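Booking system changeover at the Velside reading rooms

January 16, 2022

The old desk booking calendar was switched off in December, and all reservations for the Velside reading rooms now go through Govance. Existing bookings were copied across, with one exception: recurring reservations made before the changeover were imported as single dates. Members who hold a standing weekly slot need to enter it again. The form accepts repeats for up to 11 weeks.

A reservation covers one seat and one power outlet. Check-in opens 15 minutes before the start time and closes 19 minutes after it. A seat not claimed by then goes back into the pool and shows as free on the hallway screen. Three missed check-ins in a calendar month suspend advance booking for seven days; walk-in use is not affected.
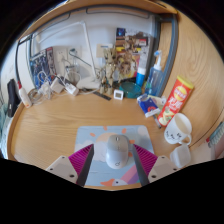 Confirmation messages are sent from a new address, and several members have found them in their junk folders. Adding the sender to your contacts should fix this. If no message arrives within an hour, the booking is still valid as long as it appears under "My seats."

Two faults remain open. The first concerns cancellations made from a phone, which sometimes leave the seat marked as taken until the next hourly refresh. The second affects the Onu room only — its seat numbers on the map run in the opposite direction from the labels on the desks. Go by the labels. A corrected map has been sent to the supplier.

Printed timetables will stay on the board by the Drukanport entrance through the end of the quarter. Questions about imported bookings go to Wouter Mulder at the front office. Include your member number and the original start time of the slot.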